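Plurano Blackout Drape, Clip-Hung

Last updated: December 2019

The Plurano is a black woven drape for darkening a room or covering a wall for a limited period. It is supplied flat-hemmed on all four sides, without eyelets or heading tape, and hangs from spring clips along the top hem. The same panel can be turned and hung from any side.

Fabric

The cloth is a matte polyester, woven by Zestance and dyed before weaving. The weave is the same front and back. It does not fray at the hem, but a cut edge will need to be turned and stitched. The fabric is treated for flame resistance, and the treatment is reduced by washing. Panels used in public buildings should be retested after 5 washes.

Sizes

Part 921: single panel, 4000 mm wide, 2400 mm drop.
Part 1291: single panel, 4000 mm wide, 3000 mm drop.

Both parts have a 40 mm double hem. Other drops are made to order by the Hyvönen workshop and cannot be returned. Measure from the clip line to the floor and subtract 10 mm if the hem must hang clear.

Hanging

Clips are sold separately. The standard Resau clip has a flat jaw and grips the full depth of the hem. Place one clip at each top corner first, then fill in between. Even spacing gives a flatter face. For gathered folds, set the clips closer together and let the cloth drop between them.

The clips must close on the hem and not on the single cloth below it. A clip placed too low will mark the weave, and the mark does not always press out. Where two panels meet, overlap them by 150 mm and clip through both hems. The overlap stops most of the light at the join, but a thin line may remain at the top where the hem is thickest.

Creasing

Panels are shipped folded and will show creases when first hung. Most drop out under the weight of the cloth. The rest can be removed with a steamer held 100 mm from the surface, working from the top down. Do not iron — direct heat leaves a shine on the face. Panels stored on a tube will hang flat sooner than panels stored folded.

Attaching items

Light foam and card shapes can be pinned to the face. Double-sided tape holds poorly on this weave and may leave residue. Heavier items should be hung on line from the clip rail so that the drape carries no load.

Changes since August

The care label has moved from the side hem to the bottom corner. Part numbers are unchanged.

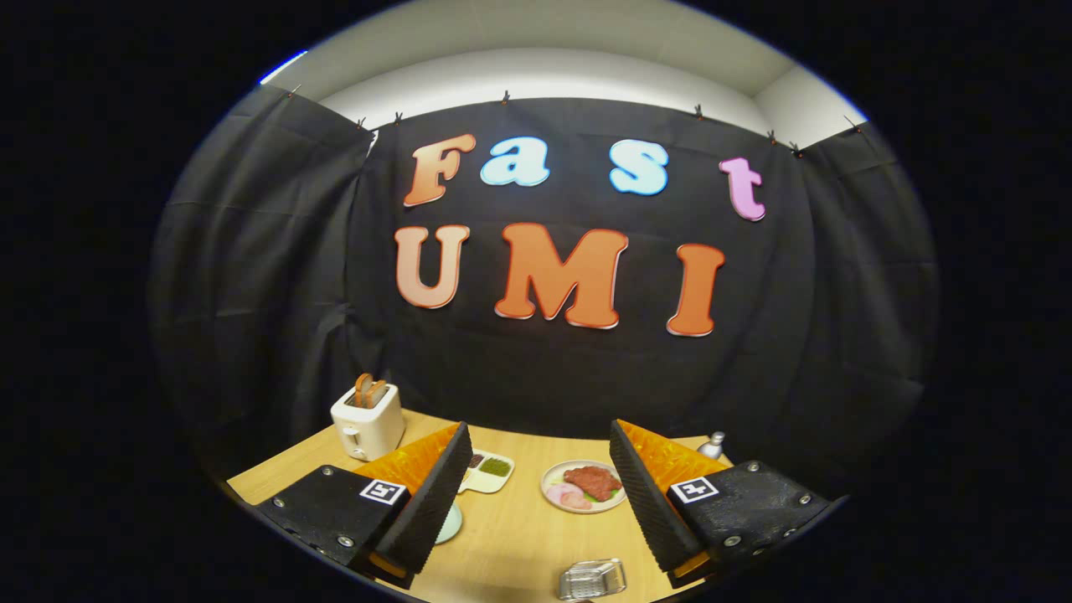

Black curtain clipped along its top edge, with foam letters attached.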